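# A Robot That Tidies a Table

*Science and Machines pages for young readers, June 2019*

Some robots build cars. Some vacuum floors. The one in this article picks things up off a table and puts them somewhere else, and a school or library can rent it for a day.

The robot is called Amberg. The company that rents it out is called Flalevetti. When you rent Amberg, a van brings the robot, two people come along to run it, and your class gets to see it work and try giving it jobs. I went to a session at the Retdale library to find out what it does, how it does it, and whether it is worth a school's money.

## What is Amberg?

Amberg has two arms. At the end of each arm is a hand with black fingers. The arms are bolted to a heavy stand, and the stand goes next to a table. The robot can't walk or roll. If something is too far away, it has to leave it there.

It doesn't talk, either. A few children at Retdale said hello to it and waited. Anqi Liang, who runs the sessions for Flalevetti, told them that Amberg has no microphone, so it can't hear anything at all. You give it a job by choosing from a list on a tablet. The list has jobs like "pick up the toy," "put the toy on the plate," and "move the mug."

## How does it see?

Amberg uses cameras. One is up high and looks down at the table, the way you look down at your desk. There are also small ones near the hands. Those are useful because when a hand gets close to something, it blocks the view from above. Try it yourself. Hold your hand over a pencil and look straight down. You can't see the pencil very well, but a tiny camera on your wrist would see it fine.

A camera picture is only a big grid of colored dots to a computer. The computer has to work out which dots belong to the toy and which belong to the table. People do this so fast that they never notice doing it. A computer has to be taught.

## How does it learn?

Amberg learns from examples. A person moves the robot's arms through a job while the cameras record. Then the person moves the toy to a new spot and does the job again. Then again, with the toy turned upside down or pushed up next to a cup.

Rizal Gunawan, who works on the robot's training, said the first job took 1,000 tries by a person before the robot could do it alone most of the time. The "put the toy on the plate" job took fewer, 477, and he thinks that is because the robot already knew something about picking up toys by then.

You might think the computer saves each of those tries and plays one back, like a song. It doesn't work that way. The computer looks for what the tries have in common. If the toy is on the left, the arm went left. If the toy was lying flat, the fingers came in low. After enough tries it can make a good guess about a spot it has never seen before. It is still a guess, and sometimes the guess is wrong.

## Why is picking up a toy hard?

Think about picking up a brick. It is hard and it keeps its shape. If you squeeze it a little too much, nothing happens. If you grab it at one end, the other end comes along.
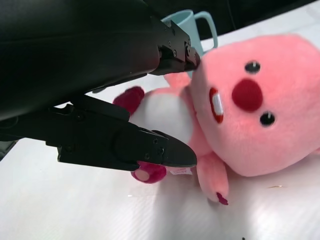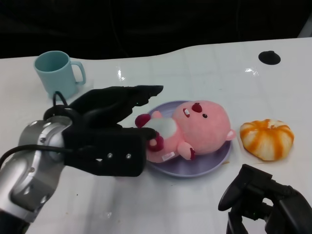 A stuffed animal is different from a brick in almost every way. It squashes when you squeeze it, and parts of it flop around when you lift it. It also has bits that stick out, and each of them might be a good place to grab or a bad one. In the second picture the pink toy is lying on its back on a plate, with one paw up near the robot's finger, and a paw is a tricky handle. Grab only the paw and the big head will hang down and swing. In the first picture the fingers are on either side of the toy and haven't closed on it. Getting the fingers into the right place before they close is the largest part of the job, and most of the training goes into it.

Then there is the squeezing. If the fingers squeeze too lightly, the toy slips out. Too hard is usually all right with a stuffed animal, but it would be bad for a paper cup. Amberg's motors can tell how hard they are pushing. When they push back against something, the computer slows them down.

The things nearby matter too. A mug standing behind the toy is something the arm must not knock over. You would reach around a mug without thinking about it. Amberg has to plan the whole path of its arm, including the elbow, before it starts. It is slow about this. There is a wait of several seconds when nothing moves, and then the arm goes.

## What happens in a session?

A session lasts 90 minutes and has three parts.

**Part one: watching.** Anqi Liang sets out a few things on the table and lets the robot do some jobs. She asks the children to guess which way the hand will come in before it moves. This was better than it sounds. By the fourth job most of the Retdale group were guessing right, and they were arguing about it.

**Part two: choosing.** Children take turns with the tablet. They can put the objects wherever they want inside a taped line and then pick a job. They soon start making it as hard as they can. Amirul Entili, who is nine, stood a toy on its head and leaned it on a cup. Amberg reached for it, stopped, went back, and reached again from the other side. It got the toy on the second try. It also moved the cup a little, and Amirul said that shouldn't count.

**Part three: teaching.** Each child holds a pair of handles. When you move the handles, the robot's arms move the same way. This is how the trainers teach it. You get one turn, which is short, but it shows you how strange it feels. Your own hands can feel what they touch. The robot's hands are over there, and you have to judge everything by looking. Most people closed the fingers too early.

## Is it safe?

The arms move slowly during sessions, more slowly than they are able to. Everyone stands behind a line on the floor, and there is a big red button on each side of the table. Either grown-up can press it and the arms stop at once. Fikri Pasaribu, the second person from the van, does nothing else during part two. He stands by a button with his hand close to it.

The children are allowed to change the objects on the table only when the light on the stand is green. When it is orange, the robot is about to move or is already moving. There was one time at Retdale when somebody reached over on orange. Mr. Pasaribu pressed the button, everyone waited, and he explained the lights again. The restart took a few minutes.

## What does it cost?

A full day costs a school $1,465. That pays for three sessions, the van, and both people. With 30 children in each session, a day works out to a little more than $16 for each child. That is more than most museum tickets for kids. On the other hand, nobody has to pay for a bus.

There is also a half-day rental with one session only, but I was not able to get a price for it. Flalevetti said that depends on how far away you are.

Schools need to have a room on the ground floor, or an elevator, and a normal wall outlet. The table comes with the robot.

## What is good and what could be better

The best thing is that you see the robot fail. In videos, robots mostly get everything right. At Retdale, Amberg dropped a toy twice and once closed its fingers on air next to a spoon. Anqi Liang talked about each of these as they happened and showed on a screen what the robot thought it was seeing. With the spoon, it had mixed up the spoon and the spoon's shadow.

The waiting could be better. If you are the tenth person in line for the tablet, you wait a long time, and there is nothing else to do. Puspita Harahap, the children's librarian at Retdale, put out paper and pencils so people could draw a hand for a robot of their own. I would ask Flalevetti to bring something like that along.

The worksheet was also too hard for the younger ones. It uses the words "degrees of freedom" and doesn't say what they mean. A degree of freedom is one way that a joint can move. Your elbow bends, so that is one. Your shoulder can swing forward and back, swing out to the side, and twist, so that is three.

I would say the sessions are best for ages eight and up. Younger children liked watching, but the handles were too wide apart for small arms.

## Try this at home

You can find out what it is like to be Amberg. You need a stuffed animal, a plate, a plastic cup, a pair of kitchen tongs, and a friend.

1. Put the stuffed animal on the table with the cup behind it.
2. Hold the tongs in one hand. Put the other hand in your pocket.
3. Close your eyes.
4. Your friend tells you where to move: left, right, forward, back, up, down, open, close.
5. Try to get the toy onto the plate without touching the cup.

Now swap, and have your friend hold the tongs. Then try it with your eyes open. Write down how many tries it took each way.

If you want to make it harder, use a sock in place of the toy. Flalevetti's trainers haven't taught Amberg to do socks yet. Mr. Gunawan said they started in April and it keeps picking up one side of the sock and losing the rest.

## Words to know

**Gripper:** the part of a robot that holds things. It can have two fingers or more.

**Joint:** a place where an arm bends or turns.

**Motor:** a part that uses electricity to make something move.

**Training:** showing a computer many examples so it can work out what to do by itself.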